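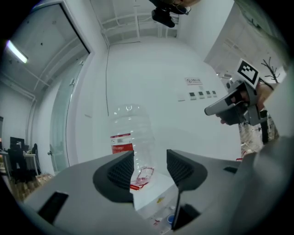 Section 5: Your first recording session with the Clisa hand-held gripper pair

By now you should have two charged Clisa grippers, one table and somebody willing to be ordered about. The Clisa records what its jaws see and how far they open while a person does an ordinary job by hand, and your arm learns from the recordings later. It is sold as needing no robotics background, and it does need very little. What it needs is patience, plus something to pick up. A clear water bottle with a red-and-white label, stood upright on a white table, will do nicely for a first go, with one gripper pointed at it from the side and the other looking straight at it between its finger pads. Clear plastic is the sort of thing arms find hard, so you may as well meet your troubles early.

Read this section through once before you start. Gayan Fakir, who wrote the first edition, put that sentence in capitals. We have calmed it down, but he was right.

5.1 Before you pick anything up

1. Wipe the finger pads with a dry cloth. The diamond pattern on them is there to hold things, and it holds crumbs just as well.

2. Squeeze each trigger fully and let go. The pads should close without rubbing and spring open again. If one sticks, go back to Section 3 and redo the spring check. Swearing at it has been tried at our Stevville bench and gave mixed results.

3. Check that the square marker sits flat on top of its gripper, with no curled corners. The black and white blocks must be clean. Do not decorate them.

4. Hold down the side button until the light turns green. Amber means it is looking for its partner. Red means it has found its partner and does not care for it; switch both off, wait, and try again.

Note: The two grippers leave the factory matched. If you own more than one pair, label the cases. A left from one pair and a right from another will pair up quite happily and then record nonsense all afternoon.

5.2 Setting out the table

5. Choose a table you can walk up to from two sides. A plain top gives the cleanest recordings. A busy tablecloth gives the software something to think about, and it is not good at thinking.

6. Put your main object where both people can reach it at a comfortable bend of the elbow.

7. Add a few small things nearby if your arm will one day work among clutter. It will. Cups, lids and small bright pieces are all fine. Keep them shorter than the main object for your first session.

8. Turn on all the lights you would normally work under, and leave them alone until you finish.

Caution: Seal anything that holds liquid. The gripper housing is splash resistant, a phrase our lawyers at Potgieter chose with great care. It does not mean waterproof, and the warranty form has a box for "drink".

5.3 Holding the grippers

9. Take the grip with your whole hand and rest your first finger on the trigger. If your wrist aches after one take you are holding too tightly.

10. Keep straps, lanyards and loose sleeves away from the jaws. The pads close gently, but a strap caught halfway through a take spoils it.

11. If two people are recording, agree who moves first. Say it out loud. Two polite people will otherwise stand there for the length of the battery.

12. Keep the marker facing up and in view of the other gripper. Tilting is fine. Turning your wrist right over hides it, and the take will be flagged as "lost" in the viewer.

5.4 Recording a take

13. Tap the side button once. One beep means recording has begun.

14. Hold still for 3 seconds. This feels longer than it is.

15. Move in at the pace you would use to lift a full cup of tea. Open the jaws wider than the object before you reach it.

16. Squeeze until the pads meet the sides, then stop squeezing. A thin plastic bottle will crackle if you overdo it, and your arm will faithfully learn to crush bottles.

17. Lift, move, set down, let go, back away. Do not toss, even if you are good at it.

18. Tap the button again. Two beeps mean the take is saved. A long low beep means the card is full and the take has gone wherever such takes go.

Repeat until you have 79 good takes. Ikhsan Rondonuwu, who ran our trials, settled on that figure and will defend it at length by email. Fewer will work for a simple lift. Move the object a little between takes, and turn it so that the label does not always face the same way. If you never move it, the arm will learn where the bottle was.

Note: Bad takes are useful only if you mark them as bad. Double-tap the button straight after a fumble. Leaving a fumble in because it was funny is how a customer came to own an arm that drops lids.

5.5 When it goes wrong

Viewer shows one gripper only. The second was switched on too late. Start both, wait for both green lights, then tap.

Jaw opening reads zero throughout. The trigger cable has come loose inside the handle. See Section 8.

Marker lost in most takes. Check for glare from a ceiling light on the marker, or a thumb over it. It is usually the thumb.

Picture is soft. Clean the lens with the cloth in the case. Your shirt is a different cloth.

Upload to Erkance stops partway. Leave the grippers docked and press Resume. Pressing Start instead sends everything again from the beginning, and we have asked for those two buttons to be moved further apart.

5.6 Packing away

19. Switch off both grippers before docking them.

20. Dock them with the jaws open. Pads stored closed will flatten and lose their bite.

21. Put the lens cloth back in the case, where you will not find it next time.

Caution: Do not charge the grippers inside a closed case. They get warm and the foam lining does not like it.

Section last revised Jun 21, 2018. Charging times and spare pads are in Section 6.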